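Purby serving trays, round and rectangular: my notes after a winter of using both

I have owned a lot of trays. Bamboo ones that went fuzzy, a painted metal one that sounded like a dropped drawer every time I set it down, a gorgeous oval thing from my aunt that was too heavy to lift once you put anything on it. So when I tell you I'm excited about two plain gray trays from Purby, please understand it comes from experience!

I bought the pair in February, the small round one and the larger rectangular one, both in the light gray. They also come in a dark green and a sort of mustard, and I went back and forth for longer than I'd like to admit. Gray won because our dining table is a pale wood and I wanted something that wouldn't shout at it. The chairs are dark gray already, so the whole corner looks more planned than it was.

The round one first, because it's my favorite. It's small. If you're picturing something you'd carry a full tea service on, size up. Three drink cans sit on it with a little breathing room, and I've squeezed on four when people were over, but then you walk slowly. What I love is that it lives on the table all day and gives the drinks a home. We used to have cans scattered from one end to the other and could never remember whose was whose (we still can't, but at least they're together). I move it by sliding it, which it does nicely, with no scratching on the tabletop so far.

The rectangular one does the bigger jobs. Mine gets snacks, cups, the mail, sunglasses, whatever somebody is holding when they sit down. The corners are rounded and the edges come up high enough that a rolling clementine stops where it should. I tested this more than once, not always on purpose. My one complaint about the shape is that it's a bit too long to sit straight across the narrow end of our table, so I turn it on a diagonal and leave it there. Looks fine. Takes up room.
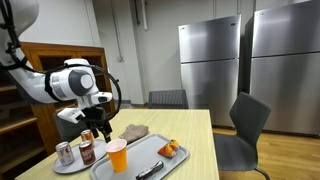 Both sizes on the dining table, cans on the round one and the orange cup on the big one.

Cleaning is easy. I wipe them with a damp cloth and a drop of dish soap, and about once a week they go in the sink for a proper wash. Cola rings come off without scrubbing. Tomato sauce left overnight did leave a faint pink shadow on the rectangular tray, and I was pretty sad about it, but a paste of baking soda took it off on the second try. Beet juice I haven't been brave enough to test — if you have, please leave a comment.

Grip is the other thing people ask me about. The surface has a very slight texture, enough that a full cup stays where you put it when you're crossing the room at a normal pace. Light plastic cups are a little more likely to skate when they're empty. I carry those in my hand and save the tray for the full ones. There are no handles on either size, so you hold the rectangular one by the raised edge, and that's comfortable for me. Niamh Daly, who lives downstairs and borrowed it for a birthday lunch, has smaller hands and wished for cutouts at the ends. Fair point! Kendale makes a similar tray with cutouts, but the one I handled at the store flexed in the middle and I put it right back.

Storage: they don't nest, obviously, being different shapes, but they're slim. I stand both of them on edge between the cutting boards and the fridge. The round one likes to roll if there's nothing holding it, so give it the inside spot.

I paid 97 dollars for the set, and that's a lot for trays. I know. I waited two weeks hoping for a sale and then gave in. You can buy them separately, and if I had to choose only one for a small apartment I'd take the round one without thinking very hard. The rectangular one is better value for a family, or for anybody who eats on the couch as often as we do.

Things I'd change: a nonslip ring on the bottom of the round one, a rectangular size about a hand's width shorter, and a box that doesn't need a knife and a prayer to open.

I'm giving the pair 8 out of 10, and the round one on its own would get a 9. I've already ordered a second round one, in the green this time, to keep by the bathtub.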